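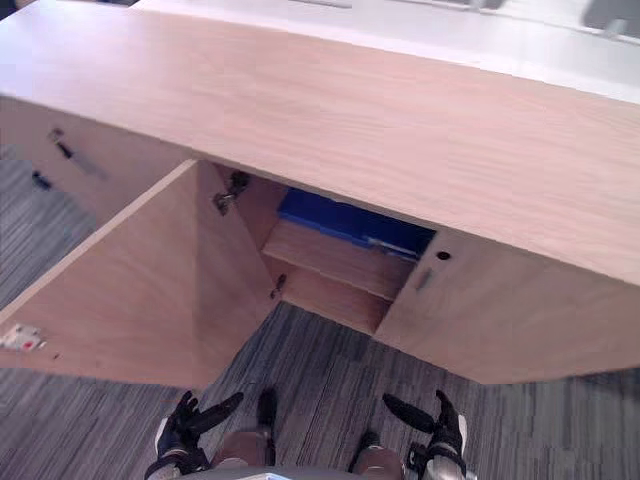

How long should the second coat of lime plaster sit before I put pigment on it? On the Turninau mix it wants to be firm enough that a fingertip leaves no dent but still feels cool, and on panel 7 that came at a bit past the hour.

May 27, 2018

OK, writing this up while it's still in my head, because last time I left it two days and couldn't read my own scribbles. The wall piece for the Bangera stairwell is going to be true fresco after all. I've gone back and forth on this (sorry, everyone who had to listen to me) and the last batch of test panels settled it. The secco panels look fine from across the room, but rub them with a damp rag and the red comes right off. People are going to drag their coats along that wall for years.

Panels so far: 16 made, 7 of them worth keeping. The rest are cracked or chalky, or I painted too late and the color just sat on top like dust. Panel 11 cracked clean across, corner to corner, and I'm pretty sure that was me troweling the top layer on too thick. I was in a hurry and wanted lunch.

Mix notes, so I stop changing things without telling myself. Rough coat is one part putty to three parts coarse sand. Top coat is one to one with the fine stuff from Ziltov. I tried the Mestik sand on panels 8 and 9 and it's lovely to trowel, really silky, but there's something in it that turns the white slightly yellow once it dries. Might be nice under ochres! Not under the sky, though.

Weighed out 700 grams of putty for each panel's top coat and that was too much every time. I keep scraping the extra back into the tub. Try less next time and write down what's left over.

Colors. The earths behave. Yellow ochre, raw umber and the dull green all dried lighter than they went on, which I expected, but the green dropped so far back that the leaves on panel 12 have nearly vanished. I'm going to go two steps darker than feels right and just trust it. The blue is still a headache. Shobha Achari came by and said she always leaves her blues for the very end of the day's patch and lays them over a gray ground, so you get away with less pigment. Tried it on panel 14 and it's much deeper, a kind of stormy look that I like better than what's in the drawing. Shobha, if you're reading this, I owe you a coffee.

Joins between days are the next thing to worry about. I've been cutting the edge straight down and it shows as a hard little ridge. Panel 15 I cut at a slant, away from the painted part, and ran the seam along the outline of the heron's neck. Had to hunt for it afterward. So the plan is to go back to the full drawing and mark out the days along outlines wherever I can, even if that makes some patches a really silly shape. The big sky has no outlines at all, so maybe I sneak in a cloud edge or two.

The stairwell wall itself measured 989 centimeters along the slope, longer than the plans say. I measured it again and got the same. That means the border repeat doesn't come out even and I'll have to stretch the reeds at the bottom landing a little - should be OK, reeds are forgiving.

To do before July: slake more lime, order fine sand (Ziltov, NOT the other one), redraw the heron's feet, and ask whether the handrail can come off while I work. Panel 16 is still drying, haven't touched it. Will look at it in the morning and add a line about the blue.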